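Keeping the Folding Cell in Service: An Interview with Kgomotso Msimang

The textile handling cell at Salleck has been in regular operation since February. It consists of a single arm on a fixed pedestal, a parallel gripper, a small camera fitted at the wrist, and a white table on which garments are sorted and folded. Responsibility for its condition rests with Kgomotso Msimang, Senior Technical Officer, who was interviewed for the staff bulletin on the daily care of the equipment and the changes made to it over the past two quarters.

Starting the day

Ms Msimang's working day at the cell begins at 7:30 am, before the arm is powered. The first task is a visual check of the cable run from the pedestal to the wrist.

"The cable is the part that wears," she said. "It is bent every time the arm reaches down into the basket and again when it comes back over the table. I run my hand along the whole length and I look closely at the clamp behind the camera. If the sleeve has moved at all, the clamp is reset before anyone presses start."

The arm is then brought to its home position at reduced speed. Ms Msimang listens to each joint in turn. The practice was introduced by her predecessor, Dušan Jurić, and has been retained in the written procedure even though the controller reports its own joint faults.

"Mr Jurić could hear a dry bearing from the corridor," she said. "I cannot do that, but I know what this arm sounds like on a good day."

Calibrating the wrist camera

The camera is checked against a printed target at the start of each shift. The target is laid flat on the table, the arm visits 5 fixed positions above it, and the error at each is written to the cell log. A result outside the permitted band requires the camera bracket to be loosened, reseated and torqued again, after which the check is repeated from the beginning.

Ms Msimang said most failures of this check have a plain cause. "Lint on the lens cover is the usual one. Then the bracket screws. In my time here I have replaced one camera, and that was after it was struck against the edge of the table during a manual move."

The lens cover is wiped with a dry microfibre cloth. Solvent cleaners are not permitted, following clouding of an earlier cover.

Loading the work

Garments are presented without any prior arrangement. They are spread or heaped on the table, with further items waiting in the basket beside it, and the arm is expected to cope with sleeves and trouser legs that hang over the front edge.

"People ask whether we tidy the clothes first," Ms Msimang said. "We do not. A jacket in a heap with the collar turned up, trousers lying on the diagonal with a leg over the side, that is the ordinary case. Striped fabric draped over the basket rail is harder, as the folds come up close to the camera and the depth reading suffers."

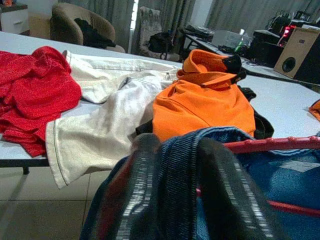

Gripper maintenance

The gripper fingers are faced with replaceable rubber pads supplied by Fourie. Under the current schedule the pads are changed after 1,000 grasps, or sooner if the surface has become polished. Ms Msimang keeps the used pads in labelled envelopes so that patterns of wear can be compared.

"Denim is hard on them," she said. "Knitwear is gentle on the rubber, but it leaves fibre in the slide, and the fibre does more damage in the end. You get a finger that closes a little late, and then a sleeve slips out halfway through the lift."

The slide is opened, brushed and lightly greased at each pad change. Hyun-seo Han, who maintains the control software, has added a record of closing time for every grasp, and a gradual rise in that figure is now treated as a request for early cleaning.

The fault in the wrist joint

The longest stoppage to date arose from an intermittent position error in the last wrist joint. It first appeared as entry 151 in the cell log and recurred at irregular intervals, always with the wrist turned well past its middle position.

The encoder was suspected first and was exchanged without effect. The supplier, Varkia, then recommended replacement of the complete joint. Before agreeing to that expense, Ms Msimang asked for one further day to examine the wiring.

"I took the cover off and moved the joint by hand with a meter on the connector," she said. "At the far end of the travel one conductor went open. It had broken inside the insulation, where you could not see it. We made up a new lead with a longer service loop and the error has not come back."

The repair has since been written into the procedure, and the lead is now treated as a consumable part. Mandla Lekota, who manages the equipment budget, confirmed that two spare leads are held in stores.

Advice to other sites

A second cell of the same design is being prepared at Zarlow. Asked what guidance she would offer colleagues there, Ms Msimang referred first to the log.

"Write down the small things on the day they happen," she said. "Include the colour of the grease if it has changed. When the wrist fault began I was able to go back and find that the clamp had been moved two weeks earlier."

She also recommended that the floor beneath the front of the table be kept within the daily inspection, as buttons and loose threads collect there, and that no member of staff adjust the basket position without repeating the reach test.

The revised maintenance procedure is available from the Salleck technical office. Enquiries concerning the Zarlow installation should be directed to Mandla Masilela.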